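Fall is when I finally get my young maples tied up for the winter, and every year somebody on my street asks how I do it. So I'm writing it down. You need two stakes per tree, wide soft straps, a mallet and maybe half an hour.

First, check whether your tree needs staking at all. Grab the trunk at chest height and give it a gentle push. If the root ball rocks in the soil, stake it. If only the top sways, leave it alone — a bit of movement makes a stronger trunk!

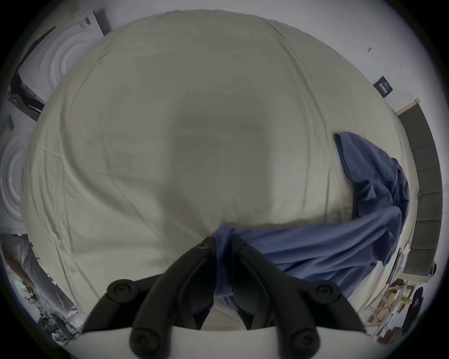 **Ruth Oakley**

Drive the stakes in on opposite sides of the trunk, outside the root ball, lined up so the wind blows across them. I go down two feet. Our dirt in Gronby is mostly clay, so I soak the spot the night before (my shoulders thank me).

Next come the straps. Loop each one around the trunk as low as you can while still keeping the tree upright, and leave a little slack. No bare wire, please, and no wire through a piece of hose either. It still cuts into the bark.
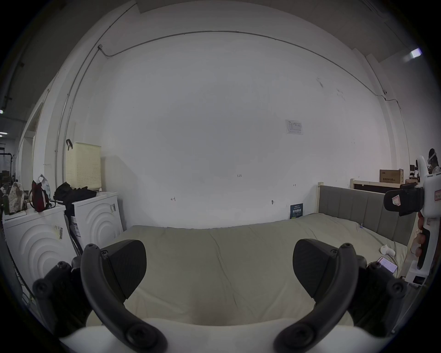

*Bed with sheet on*

Now push the trunk again. It should move an inch or two and come back. If it doesn't budge, loosen the straps. I got this wrong on my first tree and it flopped over like a noodle once I untied it.

Mulch comes last, three inches deep and pulled back from the bark. 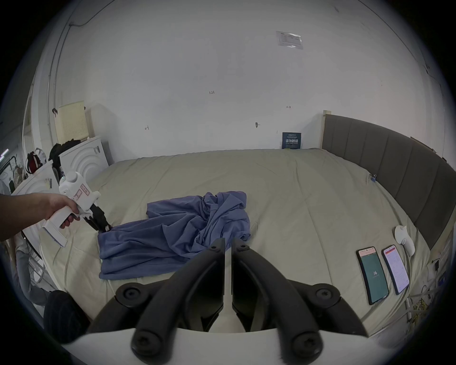 After any big blow I go out and look for rubbing or a leaning stake, and I retie whatever slipped. Everything comes off after one growing season. I put mine in this October, so I've got a note on the calendar for next fall. If a tree still rocks by then, dig down a little and look for circling roots.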